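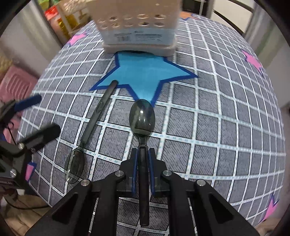 *Table 2, star cloth, two dark spoons and the white basket.*

**Suvcombe shared kitchen – tabletop and utensil check, 21st March**
Checked by: Ngân Tô. Copy to: Lợi Ngô

- [x] **Cloth lies flat to the table edge.** Pass. The stars remain a matter of taste, and taste is not on the form.
- [x] **Cloth under the 400 g weight limit.** Pass. I weighed it. Bảo Khương wrote the limit and has yet to say what it protects us from.
- [ ] **Spoons stored when not in use.** Fail. One was lying on the cloth with its handle tip on the blue star.
- [x] **Spoons free of chips and cracks.** Pass, after running a thumb around every rim. Repeat in September.
- [ ] **Basket label legible at arm's length.** Fail. Small print and what I take to be a barcode. Relabel, larger, in marker if need be. 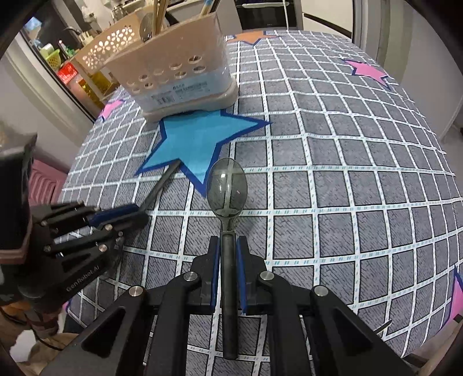 *Utensil caddy on the blue star, chopsticks and metal spoon upright.*

- [x] **Caddy stands level.** Pass. Pushed it twice, no wobble.
- [x] **Caddy has holes in its sides.** Pass – rows of them.
- [ ] **Wood and metal kept apart.** Fail. Wooden chopsticks and a metal spoon are sharing again. Toàn Từ maintains this rule was dropped. It's still item 8 on my sheet.
- [ ] **Chopsticks checked for splinters.** Not done. Ran out of time arguing about item 8.

**Follow-up:** Châu Đàm to order a second caddy and send me the receipt before it goes in the drawer with the others.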